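Tostutham Shared Workroom
Minutes of the general meeting, March

Meeting opened at 6:40 pm in the front room. Apologies were received from two members. The minutes of the previous meeting were read and accepted, with one correction: the key deposit is $22, not $20.

1. Matters arising

The leaking gutter over the side door has been fixed. The landlord has asked that bikes no longer be leaned against the downpipe. The second set of keys has been cut and is in the lockbox.

The letter to Steinbach about the car park lights has gone out. No reply so far. To be carried over to the next meeting.

2. Back room: shelving and sink end

The state of the back room was discussed at some length. Since the move from Prasalance Street the shelving unit has been used by everyone and sorted by no one in particular. Members who use the room during the day said they can find what they need, but evening users said they often can't, and end up opening every box.
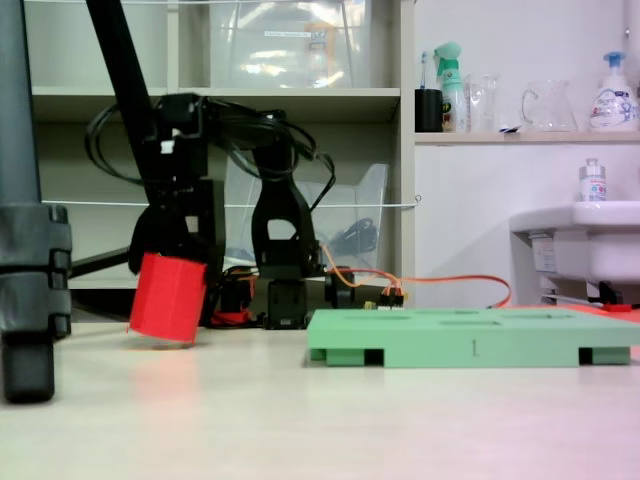

Back room, table with the green tray, shelving and sink behind.

It was agreed that the plastic storage boxes will stay, as they stack well and keep the dust out. Each box is to carry a label in large print on the side that faces the room. Cables are to be kept together in a clear bin on the shelving unit and not spread through the other boxes. Any cable with a damaged plug goes in the bin by the side door for electrical recycling.

One member asked whether the cream paint on the unit could be touched up at the same time. Agreed in principle, but not before winter.

Open shelves were preferred to doors. A quote for doors had been obtained from Zatness at $348 including fitting. The meeting thought this too much for a unit that may be moved again. The quote will be kept on file.

3. Wall shelf and sink

The wall shelf above the sink was raised by a member who had found it hard to reach the tap without knocking things. After discussion it was agreed that the shelf is for washing-up and cleaning items only. The pump soap, the spray bottle and the pitcher can stay. Personal items such as toothbrushes should go home or into the owner's own drawer.

The spray bottle is to be refilled from the large container under the kitchen bench. Please write on the bottle what is in it — last month it was filled with two different things by two different people.

The floor under the sink is to be kept clear so that the trap can be reached. The plumber will look at the slow drain in April and will need to get in there.

4. Table use and trays

There was a long discussion on the work table. The present rule says the table must be cleared at the end of every booking. Several members said this doesn't suit work that runs over two or three sessions. 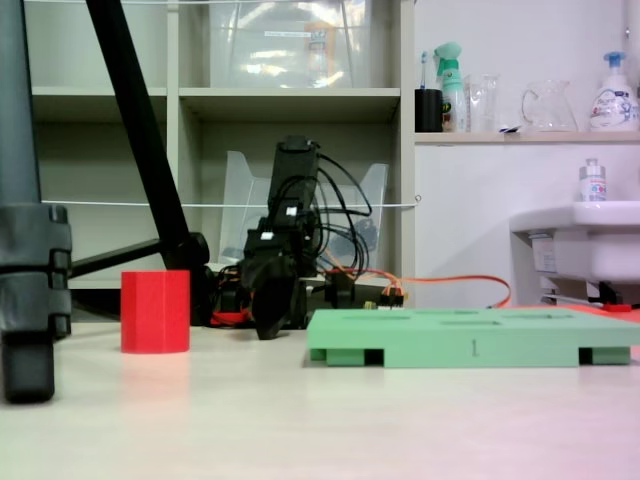 A tray system was put forward as a compromise, under which each project keeps its small parts together on one tray and the tray is lifted off as a unit when the table is needed. Members were generally in favour. The question of colour came up, and it was pointed out that a mint-green tray is easy to pick out on the white tabletop, and a red cup beside it even easier, so small parts are less likely to be swept off with the rubbish. Grey and white were ruled out for that reason. Dark blue was suggested but didn't get much support.

Moved and seconded: that the workroom buy 17 trays, in light colours other than white or grey, with a spending limit of $100. Carried, one against. The member voting against asked that it be recorded that baking trays from the op shop would do the job.

Trays are to be numbered. A list of numbers and projects will be pinned up next to the light switch.
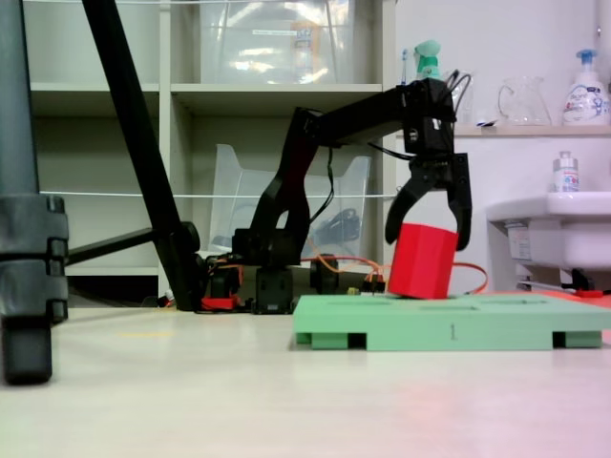 The numbers need to be readable from the front, so that a tray can be returned to the right project without lifting it. A tray left on the table for more than a week with no name on the list may be moved to the bottom of the shelving unit. Nothing is to be thrown out without asking first.

The rule on wiping down the tabletop stays as it is. Use the soft cloths only, as the scourer marks the surface.

5. Other business

The front room heater is to be checked before May.

A member asked for a hook on the back of the door for coats. Agreed, cost to come out of petty cash.

The request for a second evening booking slot was left until the next meeting, when the new booking sheet will be ready.

6. Actions

Labels for storage boxes — day users, by end of April
Trays, purchase and numbering — evening users, before the next meeting
Clear under sink before plumber's visit — all
Follow up letter to Steinbach — secretary
Door hook — secretary

Meeting closed at 8:15 pm. Next meeting in May, same room, 6:30 pm start.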